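Category: Funeral Notices and Memorials
Mon 4 March - posted by Maiara Lopes

My late aunt's notice must be lodged with the Stastomton newspaper. Is it permissible to list her stepchildren with her own, and is there a word limit?

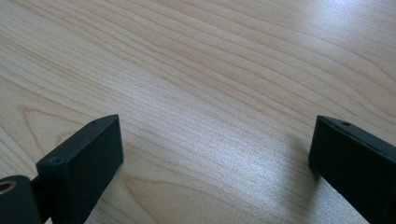 Replies

Queiroz
Stepchildren may be named together with other children, in order of age. Family members should agree on the wording before lodgement. The standard notice allows 60 words - longer tributes are charged by the line. The funeral director can usually lodge it on the family's behalf.

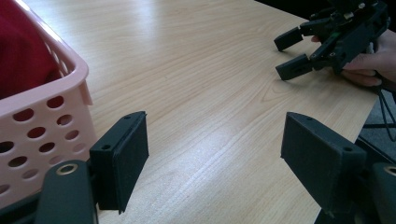

Rumico
Concur with the above. Our family's notice was lodged 3 days before the service and the proof contained a misspelt surname. Kindly check every name.

Cinel
Please telephone the newspaper.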